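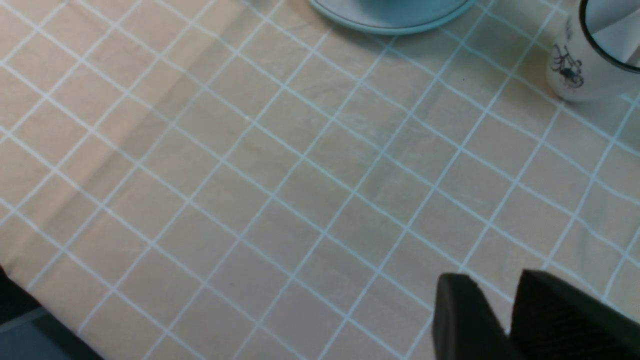

How to Set a Mix-and-Match Table on a Grid Cloth

I love a table where the dishes don't all match. I also used to be terrible at setting one. Everything I owned that was pretty went on the cloth at the same time, and the result looked like the shelf at a thrift store the morning after a big donation. Then I bought a checked cloth for the kitchen, started using its lines as a guide, and setting the table became my favorite part of having people over!

You can do all of this with dishes you already own. It takes me 11 minutes from bare table to ready, and that includes changing my mind once.

What you need

A tablecloth with a printed grid, fine lines if possible
One set of plain dishes in a single pale color
A few illustrated or patterned pieces that make you smile
Soup spoons, ceramic if you have them
An iron, or a spray bottle and some patience

Step 1: Pick the cloth first

I used to start with the plates and then hunt for a cloth to go under them. Go the other way. The cloth is the biggest piece of color on the table and everything else has to get along with it.

Peach or warm beige is wonderful under pale green and pale blue glazes. The warm color pushes the cool one forward, so even a very faint mint reads as a real color. On a bright white cloth the same plate can look like a white plate that needs a wash. I went through a phase of dark cloths too (I have a navy one from Tindcombe that I still use in winter) and they're handsome, but they show every crumb of bread.

Keep the lines thin. Thick gingham is cheerful on its own, but it fights with a drawing on a plate.

Step 2: Stack the bowl on the plate

If you're serving soup or noodles, start each place with a plate and put the bowl right in the middle of it. Do this before you bring out anything else.

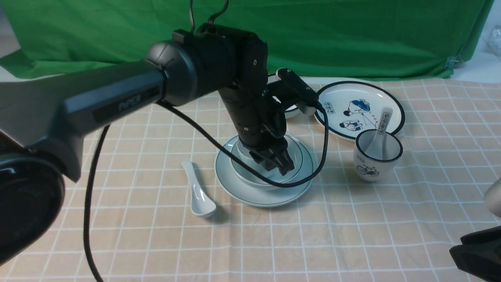
The plate gives you somewhere to rest a spoon, it catches drips, and it makes a small bowl look like it has an occasion to go to. Look for a rim of plate showing all the way around. If the bowl covers nearly the whole plate, use a bigger plate or skip it and put the bowl straight on the cloth.

Thin dark rim lines are a gift for this. When a plate has one just inside its edge, the line makes a circle for the bowl to sit in, and you can tell right away if you're off center. Stand directly over the place setting to check, then walk to the other side of the table and check again. I'm always surprised by how different it looks from the guest's side.

Don't worry if the bowl and plate come from different sets. Mine were bought years apart. The plates are from a Vuorinen seconds sale and the bowls were a present, and they're close enough in color to pass for cousins.

Step 3: Smooth the cloth and square it up

Yes, I know, this should come before the dishes. I've put it third on purpose, as most of us notice the wrinkles once a plate is down. Lift the plate, fix the cloth, put the plate back. With a grid you can't hide a wrinkle, because every straight line turns into a wave.

Iron on the back side if the print is raised. If ironing isn't going to happen, mist the cloth lightly, pull it flat with both palms from the center out, and let it dry while you cook. Then crouch at one end of the table and look down the lines. They should run straight away from you to the far edge. If they drift, tug one back corner until they behave.

A cloth that stops a bit short of the table edge is fine. Give the bare strip the same width from end to end and it will look like a choice.

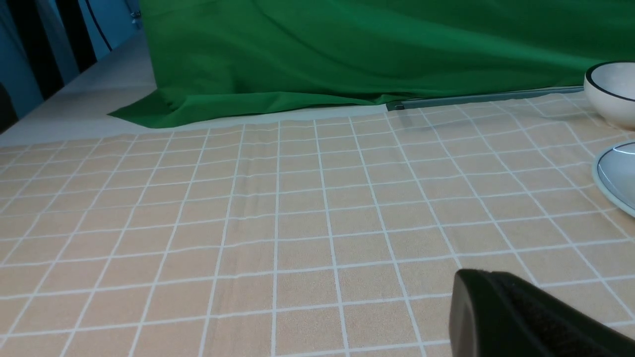 Page last updated: September

Step 4: Lay out the plain pieces

With the cloth straight, put down the plain dishes. Large plate first, in the center of the space you're working with. A tumbler goes to one side of it and a larger bowl to the other, and the soup spoon goes in front.

Use the grid here. Count squares out from the plate to the tumbler, and leave the same number on the bowl side. I usually keep 2 squares clear between pieces, but it depends on how big your squares are. You want enough room to pick something up without bumping its neighbor.

The spoon can go down on the diagonal. I was strict about straight spoons for a long time, and a deep ceramic soup spoon just never looked settled that way. Turn it a little across the lines and it relaxes.

Step 5: Bring in the fun pieces

Now for the part I wait for! Make a second row behind the plain dishes and put your illustrated pieces there. Cartoon plates, mugs with line drawings, a bowl with a heavy dark rim, the souvenir cup you never dared to use with company – they all have a place back here.

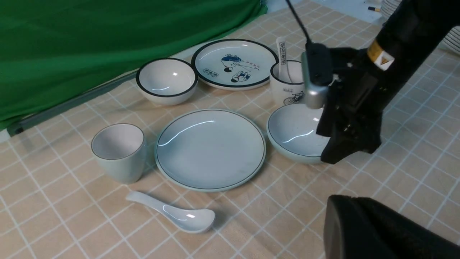
One thing should repeat along that row. Black rims do the job beautifully, and so would blue handles or gold edges. It ties a plate covered in drawing to a bowl with no drawing at all. Then leave the front row calm so people have somewhere quiet to look.

Turn the mugs so the drawing faces whoever is sitting down. A spare ceramic spoon can stand upright in one of them, which adds some height and saves space on a small table. If the handle has writing on it, turn that to the front as well.

Step 6: Sit down and test it

Pull up a chair and pretend to eat. Reach for the mug. Pick up the spoon. If your sleeve catches the tumbler, move it now and not when it's full. I've lost one very nice Clillari glass to this and I still think about it.

Washing and storing

Check the bottom of printed pieces before they go in the dishwasher. If there's no mark, I wash by hand with a soft sponge. Drawings under the glaze hold up for years, while ones on top can fade in a few months.

Store the plates with a paper napkin between each one. The cloth gets rolled, never folded, around a cardboard tube. Mine is the tube from a roll of Tamarix shelf liner, trimmed to fit the linen drawer.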